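Nolletti Table Tops: Frequently Asked Questions

How long does delivery take?
Stock sizes ship from our Rathore warehouse within 20 days. Custom sizes take longer, and we send you a date by email once the deposit is in.

Can I order a sample first?
Yes. Samples are free, up to three per address. Wood varies from board to board, so your top will not match the sample exactly.

How much does a custom top cost?
Prices start at $545. Send your measurements to Gaurav Tripathi in the quotes office and he will reply with a figure, usually the same day.

Do you sell legs?
No. Our tops fit most frames sold separately. The longest top we make is 79 inches, and at that length we recommend a frame with a center rail.

What finish do you use?
All tops leave us with two coats of Fevix clear oil. It is dry when it ships but keeps hardening for 30 days. Use coasters during that time and keep tablecloths off.

How do I clean it?
Wipe with a damp cloth and dry it right away. Mild dish soap is fine. Do not use bleach, glass cleaner or scouring pads.

Will the color change?
Light woods darken a little in sunlight. If you leave a lamp or tray in one place for months, you may see a lighter patch when you move it. It evens out with time.

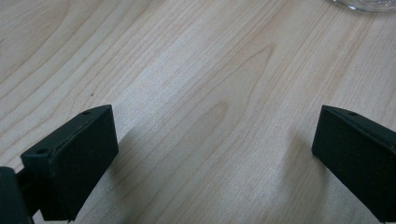 Light wood table top.

Can I re-oil it myself?
Yes, once a year for a dining table, less often for a desk. Sand lightly with the grain, wipe off the dust, apply a thin coat and remove the extra after ten minutes. Lay oily rags flat outdoors to dry before you throw them out.

My top arrived damaged. What now?
Keep the packaging and email photos to Anju Prajapati in customer service within five days of delivery.

Can I pick up my order?
Yes, at the Nellusano store only. Pickup closes at 4:30 p.m. Bring your order number and a second person for the larger sizes.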